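Kitchen sim pack, evaluation notes
July, started 9.40 am

Right, day one proper with the Vultik kitchen pack. Selma Popescu has asked for a yes or no before the trial licence lapses, and since I was the one moaning loudest that our own kitchen scene looked like a car park, I've been handed the job. Writing this as I go, so apologies for the order of things.

What we've got is the trial tier: one kitchen, one arm, the object library and the camera tools. The full tier has 30 kitchens and costs more than I want to type before lunch. The library has 254 objects in both tiers, so at least there's no holding back on the pots and bottles. Download went overnight, install took most of a mug of tea. One complaint already: the installer put everything in my home folder without asking. Moved it by hand, then had to fix two paths in the settings file. The manual does mention this, on a page I found afterwards.

First load was slow (I went off and answered emails), second was fine, so I assume it builds its textures once and keeps them. Must check whether that carries over when we copy the folder to the Storngate machine, or whether every new machine has to sit through it.

Gripper view

Started with the view from the hand, as that's what our own grasping code eats. Ours has always been mounted a bit too far forward and you end up with no gripper in shot at all, so the network never learns where its own fingers are. Vultik's default has the black base filling a good part of the lower picture and the finger mounts showing either side, which I like a lot. The counter has a fine grey speckle at this range and it's much kinder to the depth estimator than our flat white was.

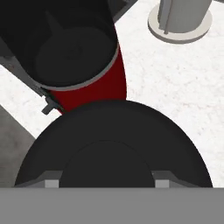
Camera settings, and what I changed

Left the mounting where it was and only fiddled with the lens. The wide setting bends straight edges more than our real camera does, so I pulled it in two notches. Big things close to the hand take up an awful lot of room in this view. With the red cylinder with the black top in there, a good chunk of counter simply isn't available to plan over, while the grey post on its round base further off is easy to pick out. I'd like to try a second camera on the forearm and see if that fills in the gap. The tools allow it, but the trial caps you at two cameras altogether, and I want to hang on to the outside one.

Shadows: soft, believable, a bit pale for my taste. There's a slider. I turned it up, decided I'd overdone it, turned it back down to where it was. Twenty minutes gone, lovely.

Lighting changes between runs are done with a random seed and you can pin it, thank goodness. Spahić (the pack we tried in spring) reshuffled everything on each reset and we could never get the same run twice. I wrote pages about that and I'm not doing it again!

Bulk run, 11.15 am

Set off a batch of 200 resets with the arm parked, just to see if anything fell over, sank through the counter or went wandering. Three had a bottle standing slightly inside another bottle, and one had something on the floor that I never managed to identify. The rest were clean. For comparison, our own scene would chuck out a bad one every dozen or so. Logs for the three are in the shared folder under "bottles".

Timing on my desk machine was comfortable with one camera and noticeably draggy with two. I haven't tuned anything, so don't quote me on it. Whoever runs it on Storngate, please write down the numbers with both cameras on, and turn off the live preview window first. It eats far more than you'd think.

Outside view and the reach question

This was what I was most curious about. Our worry with any bought-in kitchen is whether the arm can get at anything useful without its elbow going through a cupboard. From the outside camera you can judge it nicely: the white arm comes up from its base in front of the counter, over and down, with the gripper just above the marble and a small red object by the fingers. The upper cabinets are dark, the backsplash is brick, and there's ordinary clutter along the back (paper towels, a little digital scale, a few bottles), so there are plenty of things to plan around. The tall black container behind the wrist is the one I'd watch. I've put a no-go margin round it for now.

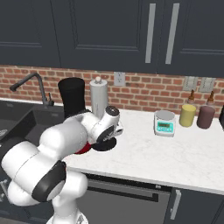

Things to ask Vultik

Can the base be moved sideways in the trial tier? The menu item is there but greyed out. I'd like it further right so the scale is an easier reach.

Does the scale do anything? Sosberg are after a weighing task for their demo and it'd save us a fortnight if the display could be driven from a script. I couldn't find a hook for it in the manual.

Is the sink just for looks, or can you drop things in it and have them behave? Haven't tried. On tomorrow's list.

What happens to our saved layouts if we start on the trial and move up to the full tier? Their sales page is very cheerful and very vague about this.

Also ask about the export format. Their exporter wrote 1,057 files for a single scene, which made the backup job sulk, and I'd much rather have one archive.

Where I've got to, 4.20 pm

Leaning towards yes for the full tier, provided the saved layouts carry over. The hand camera alone would have taken us weeks to get that tidy. Against it: the two-camera cap during the trial makes it hard to test what we'd really use, and I don't love being unable to shift the base.

Selma, if you read this before I catch you, I'd like another couple of days on it and half an hour of your time on the Sosberg bit. The settings file is checked in, my lens changes are marked in the comments. Don't update the pack yet, please, there's a new version showing and I want to finish on this one.

Left a second batch running with both cameras. Will look at the logs in the morning.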